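Chopsticks: wood, bamboo or lacquered for everyday use?
Pimthorpe Kitchen Board > Tableware

natport_nell
I need to replace most of our chopsticks. We eat with them four or five nights a week and the set is down to odd ones, some light wood and some dark. Budget is $28. What lasts?

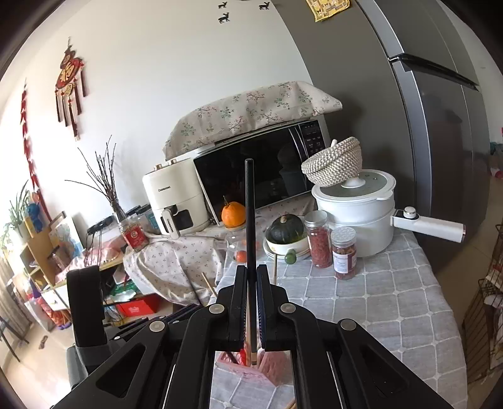 gravelroad
Plain bamboo, unfinished. Mine have gone five years. Wash by hand, dry them lying down, oil them twice a year. Lacquer chips at the tip and then you're eating it.

Horgan728
Disagree on the lacquer. Cheap lacquer chips. Decent lacquer doesn't unless you run it through the dishwasher. Bamboo picks up smells. I threw out a whole pack after one summer of kimchi.

gravelroad
Then they weren't getting dry. A closed drawer will do that.

Horgan728
They were in an open jar by the window.

tidewrack
Length matters more to me than material. The long ones are fine for cooking but I don't like eating with them. I also want a blunt tip with some grooves, because noodles slide off the polished kind.

natport_nell
Does anyone put theirs in the dishwasher? I know the answer for wood. I mean the fiberglass type.

tidewrack
Yes, every day. They don't warp. They are slippery though, and my kids hate them.

gravelroad
Over 35 pairs in a pack of bamboo at the Prutodlow market for less than your budget. If a few go bad, toss them.

Horgan728
That's how you end up with a drawer of odd ones again.

natport_nell
Fair. I'm leaning toward two pairs of fiberglass to try and bamboo for the rest. Will report back in October.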